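4.2 Inspection rules for multi-fingered hands 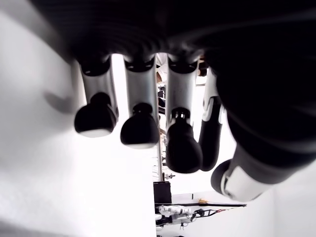 Figure 3. Wrist camera view of the hand in the waiting pose, palm above and fingers hanging.

The rules in this section concern the time between two work sessions, when the hand is attached to the arm and receives no motion command. Existing practice at the sites we visited treats this period as safe by default, and the operator is often allowed to come near the hand without any check. We think that this is too weak. A hand with several fingers has many more joints than a parallel gripper, and each of them can drift, stick or carry a cable that has moved from its place. For this reason we ask that every session starts from a fixed waiting pose, and that the wrist camera stores one picture of this pose before the arm is released. In Figure 3 the four fingers hang down side by side and the thumb comes in from the right, with its tip pointing toward the lower middle of the view. The black fingertip pads of the three leftmost fingers can be seen, and this is the part of the hand that our inspection rule depends on the most. The fourth finger is partly hidden behind the third, so a single picture from the wrist is not enough for a full inspection, and Rule 2 below was written with this limit in mind.

Rule 1. The waiting pose shall be defined by joint values and stored together with the task program. It shall not be taught again by hand at the start of a session. At Futden we observed that operators taught the pose again after almost 20 of the sessions, each time with a small difference, and the stored pictures could then not be compared with each other.

Rule 2. Any finger which is covered by another finger in the wrist picture shall be inspected by eye. The operator does this with the arm stopped and the enable switch released. The result is written in the session log with the name of the finger, using the numbering from Section 3.

Rule 3. Fingertip pads shall be checked for cuts, loose edges and material left from the previous task. When one pad is replaced, the contact threshold of that finger shall be measured again before the next session. The thresholds of the other fingers may be kept.

Rule 4. Cables that run outside of the housing shall have a marked position, and the mark shall be visible from the side where the operator stands. In cells with 2 hands this applies to both, also when only one of them is used in the task. The cable of an unused hand was the most frequent remark in the logs from Cavalon.

Rule 5. If the stored picture is too bright or too dark for the pads to be judged, it shall be taken again with changed exposure. White walls close to the cell are a common cause of this problem. We do not require a special background, as two of the sites have no possibility to rebuild.

The rules were tried during one period beginning in March. In total 229 sessions were logged under them, and in 38 of these the operator wrote at least one remark. Most remarks belong to Rule 3 or Rule 4. No site asked to remove a rule, but the operators at Ternesell wanted Rule 2 to be limited to the first session of the day. We have not followed this wish. A finger can be damaged in any session, and the hidden one is the finger where the damage is found last.

One question is still open — who should be responsible for the log when the arm and the hand are maintained by different persons. In the Kandasamy procedure the person who signs for the arm signs also for the hand. This is simple to follow, but it gives responsibility to someone who may not know the hand well. Adeleke and Torvik prefer two signatures, while Backlund considers that a second signature will in practice be given without looking. We leave the choice to the site, and require only that it is written down before the first session. The form that we used is given in Appendix B.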